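Course handout 4: Notes on the open day visit

These notes are for students who came with us to the robotics open day in Skarnuditz, and also for those who could not come. Please read them before the next tutorial. They follow the order of the visit, so some topics come back twice.

What we went to see

The laboratory belongs to Kirent, a small firm that builds arms for light work on tables. On the open day they showed their teaching line, called Undico. The demonstration was in the back hall and was repeated every 40 minutes, so most of you could watch it two times. I recommend that you write down what was different the second time, while you still remember it.

The task was table clearing with toy food and plastic plates. It sounds like a game, but for a gripper it is a serious exercise. A plate is wide, low and smooth, and there is little to hold except the rim. The host told us that the team collected 3000 attempts before the open day, and that plates gave them more trouble than any other object.

The view from the wrist

Some of you asked why a second camera is needed when there is already one above the table. The camera above knows where things are, but the arm itself covers the table when it comes down. The small camera at the wrist travels with the fingers and looks between them. On the screen beside the table we could follow this view during the whole approach. Look at how low it is: a round plate becomes a wide oval, and the pink plate and the watermelon slice are only partly inside the view, although the green plate is nearly in the centre. Notice also the textured pads on the inner faces of the fingers. We will speak about friction in the next lecture.
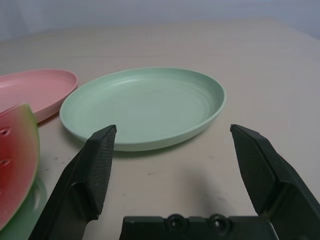
Points for the tutorial

1. Opening width. The fingers must be open before the arm goes down, but a wide opening also needs free space on both sides. What happens when two plates are very close to each other?

2. Choice of contact. Compare a grasp on the rim with a push along the table. Which one would you choose for a shallow plate, and why?

3. Hidden parts. The fingers always cover some part of the wrist view. Suggest one way for the program to deal with this.

4. Light. The host said that strong shadows confused an earlier version. Think about the shadow of the gripper, which moves together with the camera.

Written work

Please write one page on one of the four points, with a sketch made by hand. Reading for this part is the chapter by Ní Mhurchú on simple grippers – the first half is enough. The page gives up to 100 points and counts towards the course mark. Bring it on paper to the tutorial in July. If you missed the visit, choose point 2 or 3, which can be answered from the chapter and these notes.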